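Recording pick demonstrations by remote control in a metal bin

This page covers how we record demonstrations for bin picking in the Drandell cell: one operator, one arm, one open-topped bin with a few small objects in it. It assumes the arm is already mounted, powered and tested, and that you have read the cell safety sheet. If you are guiding the arm by hand instead of with the controller, the setup is the same but skip ahead to the part on hand guiding once you get there.

Before you start

Clamp the bin to whatever it stands on. A sheet-metal bin slides when a finger catches the wall, and once it has slid, every recording in the session has a different bin position. One bar clamp on the rim side is enough for our size of bin. Tighten it, push the bin with both hands, and tighten again if it moves.

Check the cables on the wrist. Turn the last joint slowly through the range you expect to use and watch the bundle the whole way. You want slack on the outside of the bend and no loop hanging low enough to touch the objects. Trim long tie ends if they get near the fingers.

Start the recorder before the controller. The Kodstead logger writes a header with the joint positions at the moment it opens, and if the arm is already moving you get a header that doesn't match the first sample. The file will still load, and you won't notice until somebody tries to replay it.

Speed limit goes to 7 percent for your first session, whatever you did on other arms. You can raise it later in the same menu.

Choosing and placing objects

Use small toys or household things that differ in shape and surface. Something blocky, something with wheels, something round with bumps. Round objects are worth including early even though they are annoying, since they roll when the first finger touches them and the operator has to learn to close slowly.

Place the objects by hand with the arm parked and the controller on its stand. For the first block, keep them apart, with enough space for a finger to go down between neighbors. For the second block, push two of them together. For the third, put things against the walls and into the corners. Sloping walls are helpful here: objects slide back down them when you lose one.

Don't put them back in the same spots after each pick. People do this without meaning to. Aino Eskola went through our first 257 recordings and found that the same object was nearest the left wall in 92 of them. We now shake the objects in a plastic tub and tip them in, then only correct the layout if the block calls for it.

Recording one demonstration

1. Park the arm above the bin with the gripper open. Wait until it has stopped completely.

2. Press record and say the object name out loud. The logger takes the microphone, and the label is made from it later.

3. Move over the object at travel height. Do the sideways movement first and the downward movement second. Diagonal approaches look quick but they are where most wall contacts come from.

4. Turn the wrist before you go down. If you find you need more rotation at the bottom, come back up a hand's width, turn, and go down again. Leave the correction in the recording. It is useful to have.

5. Lower until the fingertips are beside the object. Stop short of the floor. On a metal floor you will hear contact before you see it, so keep the room quiet enough to hear.

6. Close in small steps. With a ball or anything rounded, center the gap first, then close.

7. Lift straight up to travel height and hold still for a moment. Then carry the object to the drop position and open.

8. Press stop only after the arm is back at the park position.

If you drop the object inside the bin, carry on and pick it up again. If it leaves the bin, stop the recording and mark it bad. Don't delete it. Orhun Canpolat goes through the bad ones on Mondays and some of them get kept as failure data.

Controller habits

Hold the enable switch with your weaker hand and steer with the other. New operators squeeze both hands when they get nervous, which on the Doson controller goes past the middle position and stops the arm. This is what it is supposed to do. Let go, breathe, press to the middle again.

Watch the fingers directly if you can. The monitor has a short delay and no depth, and operators who work only from it tend to come down beside the object. Stand where you can see both fingers and the near wall. In our cell this means the long side of the bin, behind the taped line on the carpet. Stay behind the line while the switch is pressed. Cables run across the floor there, so look before you step back.

Take a break every half hour. Demonstrations from tired operators have long pauses over the object, and the pauses get learned along with everything else.

Hand guiding

For layouts with objects jammed in a corner, moving the arm by hand is often easier than steering it. Switch the controller to guide mode, hold the arm above the wrist joint and never at the cable bundle, and move it the way you want it to go. Keep your other hand out of the bin. Gripper open and close are on the foot pedal in this mode.

Two things to know. Your arm will be in the camera view, so these files go in a separate folder. And the force readings include your push, so turn off force logging or the training script will treat it as contact.

How many to record

We asked for 700 good demonstrations before the first training run. Three blocks a day is a comfortable pace for one person. Change the set of objects after each block and write down which ones went in. The sheet is next to the park button; fill in the block number, the operator and anything odd, such as a bin that had to be re-clamped.

Checking the files

At the end of each block, open three recordings at random in the viewer. Look at the gripper signal first. It should be flat, then step down, then flat, then step up. If it flickers at the bottom, the operator was pumping the trigger and should be told. Then check that the height curve goes down once, or twice if there was a correction. Last, play the sound and make sure the object name can be heard over the fans.

Common problems

The arm stops above the bin and won't go lower. The floor limit is set for the old Kılıçarslan bin, which was shallower. Load the new limit file and restart.

Objects spin when gripped. One finger is arriving early. Back off, shift toward the late finger's side in small steps, and try again.

The wrist refuses the last bit of rotation. You are at the joint limit. Turn back the other way and come at the object from the opposite side. Both approaches are fine in the data.

The operator keeps choosing the easy object. Have a second person call out the name before each pick. With objects lying in a row along the front of the bin, call one from the middle first, when the neighbors are still there and the fingers have to fit between them.
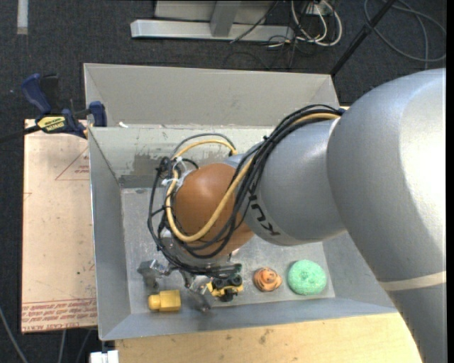 Once the row has been picked, tip the tub in again and start the next block from the park position. Copy the finished files to the shared drive before switching off the logger.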